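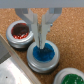 Panagiotis Kyriakidis has called the spot illustration the hardest job in print, on the grounds that it must be understood at the width of a thumb. A spot illustration is a small drawing set inside or beside a block of text, usually without a border or background. It is distinct from the full-page plate and from the vignette, whose edges fade into the paper.

Spot illustrations are used in magazines, cookbooks, newspapers and packaging. They break up long columns, mark the start of a section or fill the space left by a short article. Most are drawn in one or two colors, and many show a single object.

Methods

Illustrators commonly work larger than the printed size and reduce the drawing afterward. Reduction tightens the line and hides small faults, but it can also close up fine hatching. Pen and ink was the standard medium for most of the twentieth century. Scratchboard, linocut and brush are also used, and digital drawing is now common.

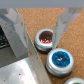
Line weight is normally settled before any finished work begins, so that a set of drawings made over several weeks will match. Some art editors supply a sample sheet for this purpose. The food quarterly Storia asked its contributors to draw with no more than 6 line widths, and its sheet was later copied by the publisher Dekura.

Commissioning

Spots are often ordered in sets. A typical set for Storia had 18 drawings, with a rough sketch of each due before the inked version. Payment may be made per drawing or for the whole set. The Kolev agency kept a stock library of 1,000 spots that could be licensed for a single use, and 80 of these were reissued as a paperback sourcebook.

Rights vary by contract. Where an illustrator sells first use only, the drawing can be licensed again after publication. Under a full buyout the publisher may reuse it in later editions without further payment.

See also

Vignette (graphic design)
Tailpiece
Editorial illustration
Scratchboard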